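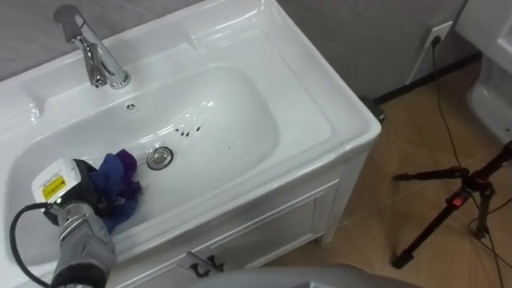 Jan 11, 2020

Drellar, touch build, inventory and loot pass

Picked up where I left off on the drop tables. The October build gave out far too many rares in the first zone, and people stopped looking at what they were wearing by the time they got to Girninthorpe. Cut the rare weight for normal enemies and left the chests alone. Ran the loot simulator overnight on the new table: 1,033 drops, 710 of them common. That is close to what I wanted. Legendaries came out at 8, all from bosses.

One bug found on the way. If you die while the chest is still opening, the roll happens twice and you get both items. Only on mobile; the desktop build locks input first. Logged it, not fixed. The chest code is Ilaria's and she is halfway through changing it.

Controls. Ilaria Zuccaro tried the new thumb stick on the small phone and on the tablet. Fine on the phone. On the tablet the dodge button sits too far in and she kept hitting the potion slot. We moved it out toward the corner and made the dead zone a bit bigger. Better, but the stick now feels slow when you turn right around. Needs another look with the acceleration curve switched off.

Skill bar is down to 6 slots, counting the potion. I was against this but the Lenddale crypt fight plays well with it — you can see the floor again. The necromancer suffers most. His summon and his curse share a slot now, tap for one and hold for the other, and the hold time is too long. Try a shorter one.

Frame rate drops in the crypt when all the skeletons come up together. Turning off their shadows fixes most of it. I would like to keep the shadow on the big one.

Save files from the old build load, but gems in socketed gear come back as blank icons. The stats still apply. Probably the renamed atlas. Check before anyone sends a build to Ferraro, they will be loading old characters.

Still to do:
double roll on chests (ask Ilaria first)
tablet layout, left-handed version
hold time on summon/curse
gem icons
put the simulator settings in the shared folder, they are only on my machine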